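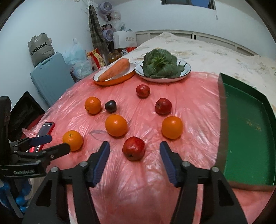 Boundary value analysis rests on an old observation: programs fail at the edges of a range more often than in the middle. If a field accepts quantities from 1 to 30, the values worth testing first are 0, 1, 2, 29, 30 and 31. Before values can be picked, though, the inputs have to be sorted into classes that the program should treat alike. Take a table of four oranges, three red apples and one plum. A pricing routine that works by type of fruit has three classes here, and one item from each is enough for a first pass. A second orange adds little unless the code handles the first one differently. The single plum matters as much as the four oranges, although a random draw would favor the oranges.

The method is simple to describe and easy to apply badly. Ward Aerts, a test lead at the billing software firm Tasico, reviewed the input checks for an invoicing module called Bronisum. The suite held 171 test cases. Most of them used values from the middle of the valid range, and many were near copies with a different customer name.

"The count looked good in the report," Aerts says. "But only 6 of those cases touched a limit."

His team listed every input field with its lower limit, its upper limit and the source of each limit. The last column took the longest. For the payment term field, the written requirement said "up to 30 days." The screen accepted 30. The import service rejected it, as the comparison had been coded as less than 30. Both parts had passed their own tests, which used 14 days.

Hidden limits are harder to find. A field may have no stated maximum and still be stored in a column of fixed width. Dates have limits at month ends, and a nightly job that starts on Sunday may fall in two different weeks depending on the time zone setting. Aerts asks developers for these limits directly and records them next to the written ones.

Two fields that interact need more care. At Peeters, a wholesaler that uses the module, a discount applied above a set quantity and a shipping charge applied below a set total. Each rule was correct alone. An order that sat on both limits was rounded twice.

Tools can produce the edge values once the ranges are known. Tasico uses an in-house generator, Grekov, which reads the field list and writes the cases – one on the limit and one on each side. It does not decide what the expected result should be. A tester still fills in that column by hand, working from the requirement, and leaves it blank where the requirement says nothing. Blank rows go back to the product owner before the next build.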